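Search the archive

Filed under: Members' list > Rules and licensing > Replies

Subject: Re: Flavour notification for small mixers – what must we send?

Dear Rekha, dear all,

Thank you for the summary of the meeting. I answer to the list and not only to Rekha, because three people wrote to me privately with the same question and I think it is better if everyone sees one answer.

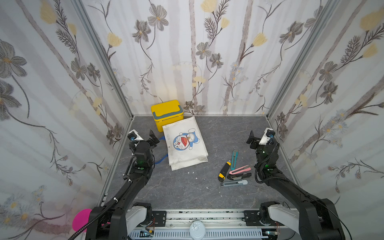
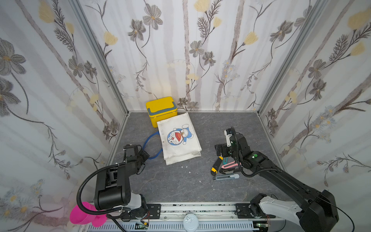
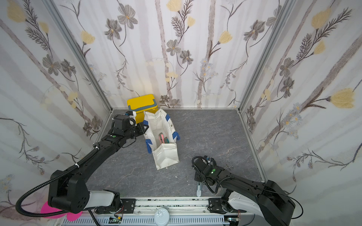
Rekha Murthy wrote:
> Can somebody who has done the notification for a small
> mixing business please tell us how much paper it needs?
> At the meeting Enda Ó Gríofa said that each strength of
> each flavour is a separate product. If this is right, then
> our shop in Jevdale has 11 products and not 3 as I believed.
> He also said that nicotine-free bottles are outside of it
> completely, but Nazma Mollah had the opposite advice from
> her landlord's solicitor. We would like to send everything
> before the end of July. Is this realistic?
> Rekha

I did this work last year for Goren, where I mix and also keep the books, so I can tell you how it went with us. I am not a lawyer and the rules in your district can be different from ours.

First, Enda is right about the strengths. We also believed that one flavour is one product. The office sent our first form back with a short note, and we had to make a new sheet for every strength. The sheets are almost the same, so it is dull work more than difficult work. I copied the first one and changed only the strength, the label text and the product number. Please check the product number twice. I had the same number on two sheets and it cost us some weeks.

About the nicotine-free bottles, I think that Enda and Nazma are both partly right. With us they did not need the notification, but they still needed a proper label with the ingredients and the name of the maker. If you sell them together with a nicotine shot in one packet, the office looked at the packet as one product. This is maybe what the solicitor meant. Nazma, if you have his advice in writing, could you send it to the list? I would like to read the exact words.

Then the question of the flavour concentrates. You need the ingredient list from whoever makes the concentrate, and this was for me the slowest part. Nesham sent us theirs in the same week. Achari first wanted a signed letter that we will not show the recipe to other mixers, and then the list came as a scan which was hard to read, so I had to ask again. I would write to your suppliers now, before you fill in anything. Ask also for the date of the last change to the recipe – the form has a box for it and I had left it empty.

Rodel Quiambao asked me about the cost. We paid 2000 for the laboratory report on emissions and the fees of the office were extra. If two shops sell exactly the same liquid, it may be possible to use one report, but the mixer must be the same and the device used in the test must be written in it. I know one pair of shops who tried this and the office accepted it. I do not know if they accept it always.

Is the end of July realistic? For 3 products I would say yes. For 11 I am less sure, and it depends mostly on the concentrates. What you could do is to send the strengths that you sell most, and stop the others on the shelf until their papers are ready. We did it in this way and our customers did not complain so much. Two of them changed to a lower strength in this time and stayed with it.

One more small thing. The online form closes itself after a time if you do not type, and it does not keep the text. Write your answers in a separate file first – I lost one full evening with this.

I can send my empty sheet to anybody who wants it, but please write to my own address for that, as the list removes attachments. It has the old heading of the office on it, so you must change this line before use.

Kind regards,
Defne Ağca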